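Undley Allotment and Garden Society
Minutes of the February meeting, held in the back room at Smits, 7.30 in the evening

In the chair: Jolien Claeys
Notes taken by: Mal-soon Han
Present: 18 members, with apologies from the Pattersons, from both halves of plot 20, and from Gwen, who rang at teatime to say the car wouldn't start and could somebody please speak up for her on the subject of the hedge (see item 5, where several people did).

1. Welcome

Jolien welcomed everyone and said how lovely it was to see the room so full on such a filthy night. She particularly welcomed Dennis and Amrit, who took over plot 77 before Christmas and have already got the brambles back as far as the water butt, much to the admiration of those of us who have walked past those brambles for years and tutted. Tea was poured before we started instead of halfway through, as was asked for last time, and it was generally felt to be an improvement, although it did mean the shortbread had gone by item 3.

2. Minutes of the last meeting

These were read and agreed with two corrections. It was Mr Oduya who offered the spare slabs, and not Mr Oakley, who has no slabs and had been wondering why people kept asking him. Also, "the pond will be filled in" should have read "the pond will be filled", and your note-taker apologises to everyone who wrote in about the newts.

3. Matters arising

The tap by the lower gate has been mended. It now turns off completely, but it needs a firm hand, and anybody who finds it stiff is asked to fetch a neighbour before fetching a wrench.

The slabs have been laid outside the shed and are a great success. One of them rocks. Mr Oduya knows which one and will see to it when the ground is drier.

No reply yet from the council about the lamp on the corner. Jolien has written again and read us her letter, which was very polite indeed until the last paragraph. Members living on that side might like to write too.

4. Money

The balance stands at £507 after paying the water bill and the insurance. Jolien said this was healthier than she had expected, mostly thanks to the plant stall last summer and to the people who quietly rounded up their rents. The shredder does need a new blade before spring, and we agreed to buy one. Bernard asked if we might think about a second shredder, and there was a good deal of talk about noise, storage, and what became of the last one. It was left that Bernard would find out prices and come back to us.

Rents are due by the end of the month. They can go through Jolien's letterbox in an envelope with your plot number on the front. Last year there were two envelopes with no number at all, one of which also held a very nice packet of sweet pea seed, and we never did find out who to thank.

5. The hedge along Vineter Lane

This took up the largest part of the evening, and I have done my best to put down what was said without putting down all of it.

The hedge has grown well out over the path, and people with pushchairs are having to step into the road. Everybody was agreed that it must be cut. The question was how much, and when. Amrit pointed out that it ought to be done before the birds start nesting, so we have only a few weeks, and that she had already seen blackbirds looking interested. Bernard would like it taken down to waist height so the bottom plots get some light. Gwen's message, read out in full, was that the hedge had been there longer than any of us, that it keeps the wind off her beans, and that waist height on Bernard is not waist height on other people.

After some laughter and a second pot of tea we came round to taking the path side back hard, leaving the height at the top end, and bringing it down to shoulder height beside the bottom four plots. Dennis has a long-handled trimmer and is happy to lend it, along with himself. A show of hands was taken and it was carried easily, with Bernard voting in favour in the end and saying he would like that written down, so I have.

The cutting will be done on a Sunday, from ten in the morning, as soon as we have a dry one. Please bring gloves, a rake if you have one, and old sheets for dragging the clippings. Mr Oakley will bring his trailer. Anything too thick for the shredder can be stacked behind the compost bays for the hedgehogs.

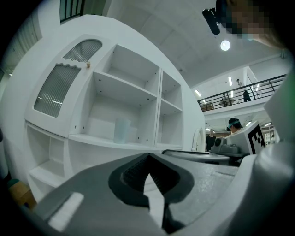 Jolien said she would ring round on the Friday evening if the forecast looked kind, and asked people to let her know if their telephone number had changed. Gwen will be told of the decision in person, and Mrs Farrow kindly offered to take her some cake at the same time.

6. Seed order

The Flolitz catalogue has been round everybody now and came back with a coffee ring on the onions. The order is nearly ready to go in. We are having first and second early potatoes, no maincrop this year after the blight, and the usual broad beans. There was a plea from several members for a climbing bean that isn't stringy, and Mal-soon (that is, me) was asked to put in for a yellow one I grew two summers ago and have been rather boring about ever since.

Anyone who has not yet handed in a list has until the end of the week. Please write clearly. "Lettuce, the nice one" was on three separate lists and I think they were all thinking of different lettuces.

Sharing out will be done in the shed as before. If you can't come, ask a neighbour to collect for you, and do tell me which neighbour, as last year one bag of shallots went home with two different people in turn and arrived where it was meant to go in April.

7. Compost and manure

The stables have offered another load, free if we fetch it or for the cost of the diesel if they bring it. We agreed they should bring it. It will be tipped by the top gate, so please don't park there that week. Two barrows each to begin with, and then whatever is left is for anybody who wants it, newcomers first. Dennis asked how well rotted it was. Mr Oduya, who has been to look, said it was well rotted underneath and very fresh on top, and that he would dig from the bottom if he were Dennis.

A reminder that cooked food must not go in the compost bays. There was half a quiche in the middle bay in January and the rats were delighted.

8. Open afternoon

It seems early to be thinking of June, but the hall tables have to be asked for well ahead. We would like to do teas again, with the plant stall by the gate and the children's sunflower pots on the grass. Mrs Farrow is willing to run the teas provided she has two people with her all afternoon and not, as she put it, six people for ten minutes each. Jolien and Amrit said they would be the two.

There was a suggestion of music. Bernard's nephew plays the accordion. It was felt that we should hear him first.

Prizes were talked over at some length. Most people would like to keep the longest runner bean and the best jar of chutney, and to drop the heaviest marrow, which only ever has the one entry. Mr Oakley, whose marrow it is, took this very well and will be entering the chutney.

9. Any other business

The padlock on the shed has a new number. Please ask Jolien for it, and please don't write it on the door frame.

A pair of ladies' secateurs with red handles has been found under the bench by the pond and is with Mr Oduya. There is also one green wellington, left foot, which has been standing on the gatepost since the autumn. It will go in the bin after the hedge cutting if it has not been claimed by then.

Amrit asked if anyone could spare rhubarb crowns. She was offered so many that she had to start turning people down, and I believe went home with three arranged and a promise of gooseberry cuttings.

Mrs Farrow wished to thank everybody for the cards and the soup while she was laid up with her hip. She is digging again, only a little at a time, and would be grateful for help with the far end of her plot when the weather turns. Several names were put down.

Jolien thanked Smits for having us and for leaving the heating on. She reminded us all to carry our own cups back to the counter.

10. Next meeting

Same room, same time, next month. Mal-soon to bring the biscuits and to bring more of them.

The meeting closed at 9.25.

Undley Allotment and Garden Society | Contact us | Copyright of the Society and its members | Back to top

We use cookies to remember your visit. By carrying on you agree to this. OK

Shared 7 times | 4 comments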